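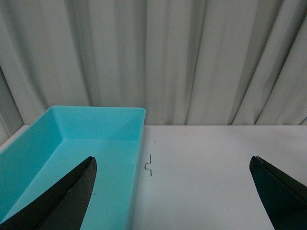

Kristaps Lill wrote to me after the previous entry to say that a mileage log is a waste of paper, that any modern car keeps the figures by itself, and that a driver who needs a notebook to know when the oil is due should probably take the bus. He asked that his objection be recorded on this site, and it is hereby recorded.

I have kept a written log for every car I have owned. The present volume is a ruled account book with a green spine, and it covers a sedan bought secondhand from a dealer in Palura. Each page has columns for the date, the odometer reading, the fuel added, the price paid and remarks. The remarks column is narrow, which has proved to be its chief merit. It does not allow complaints.

Mr. Lill is correct that the car records its own distance. The car does not record that the left rear tire was replaced at Stidley under a warranty that the shop later had trouble finding. In February the shop informed me that the tire had been bought elsewhere and that no adjustment could be made. I produced the page. The entry gave the odometer reading, the invoice number and the initials of the man at the counter, and the adjustment was made the same afternoon. The amount was 34 dollars.

The period covered by this report ends in October 2021. Over that period the car traveled 3639 miles, a low figure by my standards. Most of the trips were short. Short trips are harder on an engine than the owner's manual admits in its main text, although the point is conceded in a footnote under the heading for severe service. Owners who drive only to the store and back are advised to read that footnote before deciding that the longer oil interval applies to them. I followed the shorter interval and would do so again.

Fuel use was higher than in the period before. I attribute the increase to the short trips and to the roof rack, which I left in place long after the last occasion on which it carried anything. The rack has now been taken down and hung on the garage wall. A comparison will be published when there are enough fill-ups to make it fair.
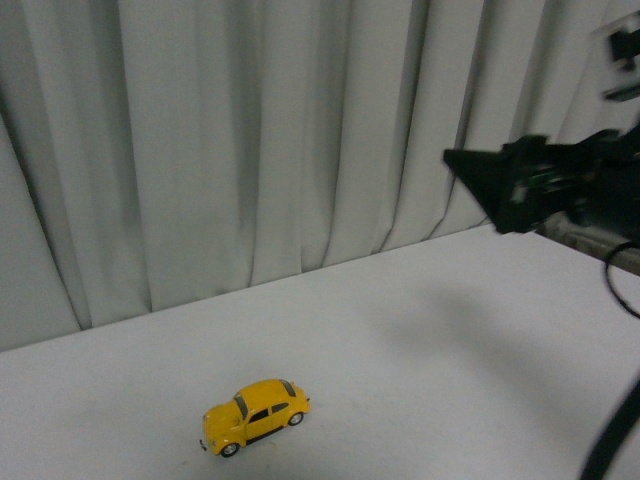 A small yellow toy Beetle on a plain white tabletop.

Several readers have asked which method of recording is preferred. Arūnas Lūse uses a spreadsheet and has sent me a copy. It is a thorough piece of work, with a separate sheet for tires, and I have no criticism of it except that it must be filled in later, at a desk, from memory or from receipts. My own entries are made at the pump with the engine off. A pencil is kept in the door pocket. Ink was tried for one winter and abandoned when the pen froze.

Normunds Lepik keeps no log but saves every receipt in an envelope marked with the year. This is acceptable for tax purposes. It is less satisfactory when a buyer wishes to see the history of the car, as thermal paper fades and the older slips in his collection are now blank. He has been advised to photocopy the remainder.

The following practices are observed in my own book. The odometer is read before the pump is started. The tank is filled to the first click and no further. Where a fill-up is missed, the line is left empty and marked with a dash, so that the next calculation is not carried across it. Work done by a shop is written in full, including parts that were inspected and left alone. A brake pad found to be 7 millimeters thick is worth writing down, even though nothing was done to it, as the next measurement will mean little without the first.

Errors are struck through with a single line and never erased. I made two in this period. One was a transposed odometer reading, corrected at the next stop. The other was a price entered in the fuel column, which gave the car a remarkable appetite until I went over the totals.

The book has room for 100 more lines. A replacement of the same pattern is no longer sold at the stationer's on Navarro Street, and the newer version has a column for electric charging where the remarks used to be. I have written to the manufacturer. Any reader with an unused copy of the older edition is invited to write to me at the usual address, and postage will be refunded.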